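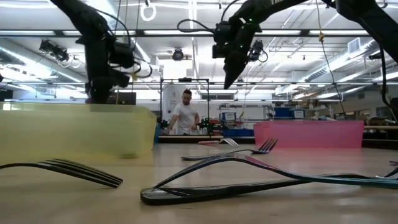

Low cam, both arms over the table.

Saturday, May 19, 2018

Fork sort, Stenum cell. Right arm faulted again, same thing as before: fingers close on a handle, lift, then the wrist drops out with a torque error and the arm just holds where it is. Had to clear it by hand 8 times this morning. Left arm no faults at all on the same code.

First guess was payload. No way, it's a fork. Second guess was the Ocampo finger pads slipping and the controller fighting it, so swapped pads. Faulted 15 minutes later. Pads are fine, put the old ones back.

Then went through the log properly. Error comes only when the wrist rolls past 100 degrees with the arm reaching far across to the yellow tray. Cable loop at the wrist is my bet - it runs out of slack, tugs, and the joint reads it as load. Limit is set to 3000 in the Lisitz config, same units as always, havent touched it and dont want to. Raising it would only hide this.
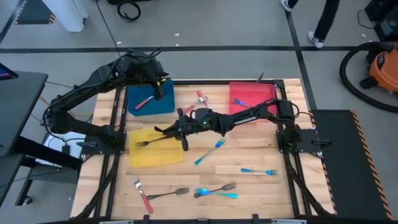 Right gripper on the black fork, at yellow tray.

Crossed forks are making it worse. The planner picks a steep roll to get at the top one and thats exactly the bad range. Spread them out by hand for the next run if you want any data today.

Safety: e-stop BEFORE reaching in to clear a fork. I reached in on a pause once today and should not have. A paused arm is still powered. 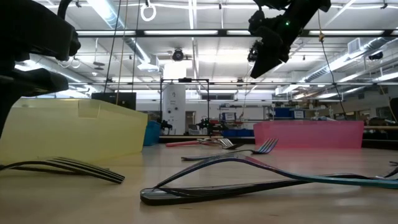
TO DO

- re-route wrist cable, right arm, more slack at the roll joint
- cap roll at 90 in Stestness until thats done
- rerun with crossed pair left as is, same start pose
- check left arm cable too while the ties are off
- ask for spare wrist cable, last one was ordered in August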